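Trilura Herbals — Questions we get asked

Most of the emails we get are the same few questions, so they are answered on this page. Small shop, slow inbox. Last updated 6 February 2022.

Please read before writing in. Thanks. 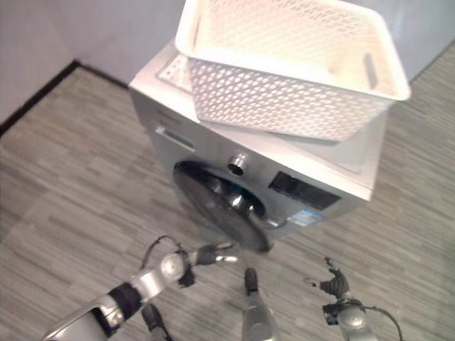
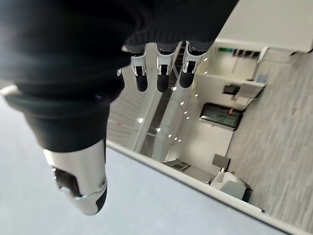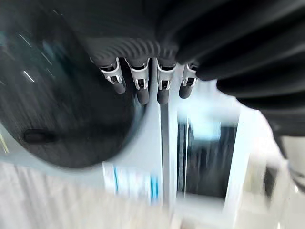

Béla Farkas wrote to ask why his calendula tincture had gone cloudy after a month on the kitchen windowsill, and whether he should bin it. He'd also found a bit of sediment at the bottom and wasn't keen on taking any more until he heard back.

Sediment is normal. Plant matter, very fine, gets through the cloth. Shake the bottle and carry on. Cloudiness on its own is usually fine too, but a windowsill is the wrong place — cupboard please, lid tight. If it smells off or there's anything floating that looks like mould, stop using it and email us the batch number.

Where do the herbs come from?
Calendula, chamomile and lemon balm from Pollarau, dried there and sent to us whole. Nettle and elderflower from a grower near Jodlow. Everything else bought in from wholesalers, country of origin is on the label.

Are you organic?
The Pollarau herbs are grown without sprays but have no certificate. Nettle is certified. Wholesale herbs vary, check each product. We don't put the word on the front of a bottle unless there's paperwork behind it.

What's the difference between a tincture and a glycerite?
Tincture — herb steeped in alcohol. Glycerite — herb steeped in vegetable glycerine, sweet, no alcohol. Glycerites don't keep as long. Some people find them too sweet, try the small size first.

How long does a bottle keep?
Tinctures, 3 years unopened. Glycerites, one year, then two months in the fridge once opened. Dried teas are best within a year. They won't harm you after that if kept dry, they just taste of hay.

How do I brew the teas?
One heaped teaspoon to a mug, boiling water, cover it. 10 minutes. Roots want longer, instructions on the packet. Don't leave the lid off, you loose a lot of the smell that way.

Can I take these with my prescription medicines?
Ask your pharmacist. Really. Take the bottle with you or write down the Latin name from the label. We can't answer this by email and we won't guess. St John's wort in particular clashes with a lot of things, the pill included, and we stopped stocking it partly for that reason.

Pregnant or breastfeeding?
Same answer. Midwife or GP first. 

Is it safe for children?
We don't sell anything for under-twelves. Please don't halve the adult dose and hope.

Will it cure my eczema / insomnia / hay fever?
We can't say that and we don't. These are traditional preparations. If something has been going on for weeks see a doctor.

What happened to the Arroyo balm?
Discontinued. The beeswax supplier packed up and the replacement wax set too hard, you needed a knife to get it out. We may bring it back in July with a softer recipe. No waiting list, sorry — keep an eye on the shop page.

Is the balm vegan?
No, beeswax. The tinctures, glycerites and teas are all vegan. The throat syrup has honey in it so that isn't either.

Postage?
Second class as standard. Orders packed Tuesdays and Fridays. If you order on a Friday afternoon you've missed it, it goes Tuesday. First class can be picked at the checkout but it doesn't get you packed any sooner.

Do you post abroad?
Teas yes, most of Europe. Tinctures no — alcohol, too many forms. Customs charges are yours to pay.

My bottle arrived broken.
Photo of the bottle and the box, order number, within 3 days if you can. We send another or refund, your choice. No need to send teh bits back.

Can I return something?
Unopened, yes, within the fortnight. Opened, only if there's something wrong with it. You pay the return postage unless the mistake was ours.

Can I send back empties?
Brown glass bottles yes, rinsed, labels can stay on. Minimum of 2 per parcel or it isn't worth the stamp. Droppers can't be reused, take those off first.

Do you do wholesale?
A bit. Health food shops and practitioners only. Write with your shop name and what you're after and we'll send the list.

Still stuck?
Email. Put your order number in the subject line, it goes a lot quicker. We don't answer questions on social media, only because we forget to look.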